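Wood as a material, wk 3 notes (grain, cuts, movement)
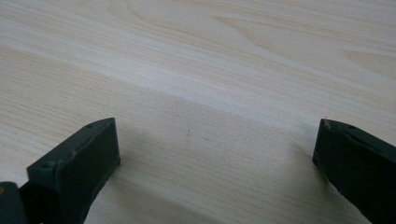 *Fig. 1. Light tabletop, straight grain with arched figure and an oval.*

Read before lab. Bring ruler, pencil, hand lens if you have one. Notes are rough, ask if something makes no sense.

## Growth rings

- tree adds one layer a year in most temperate climates. Earlywood = spring, wide cells, thin walls. Latewood = summer, thicker walls, darker in softwoods
- ring + ring + ring = what you see on the stump
- wide rings, fast growth. NOT always weaker, depends on species (oak goes the other way, see reading)
- tropical woods often no clear annual ring. Don't count those and call it an age

## Three faces

1. End grain: across the trunk. Rings as curves
2. Radial face (quartersawn): along a radius. Lines close to straight and parallel
3. Tangential face (flatsawn): rings sliced at a shallow angle. Arches, "cathedrals", sometimes closed ovals where the cut skims a bulge

One board can show both. Straight lines at the edges, arches in the middle, very common in flatsawn stock. Printed and pressed surfaces copy this too, so pattern alone doesnt prove solid wood. Check the end grain.

## Movement

Wood swells and shrinks with humidity. Along the grain: almost nothing, ignore it. Across: matters.

- tangential shrinkage is larger than radial, often near double. Main reason flatsawn boards cup
- work it out every time: change in width = width x coefficient x change in moisture content

Worked one from class (Illia's board):
width 1000 mm, coefficient 0.002 per 1% MC, change of 4%
1000 x 0.002 x 4 = 8 mm

8 mm is a lot. Screw that top down hard on all sides and it splits or pulls the frame. Slotted holes, buttons, or figure-8 clips.

## Terms people mix up

- grain = direction of the fibers
- figure = the look on the surface
- texture = size of pores/cells. Coarse, fine
- runout = fibers not parallel to the face. Planes badly, tears, weaker in bending

## For lab

- samples 46 and 112: name the face, sketch the lines, mark where you think the pith was
- the Stisteo offcuts are unlabelled on purpose, guess first then check the end
- the 1940 chair leg stays in its box unless Muthoni is there

Reading: Liew handout, section on shrinkage, skip the kiln tables for now. Muthoni Ndung'u has spare copys. Illia Dmytriv runs the saw demo, closed shoes or you wait outside.

Sketches due 5/2/23, pencil is fine, name on the back.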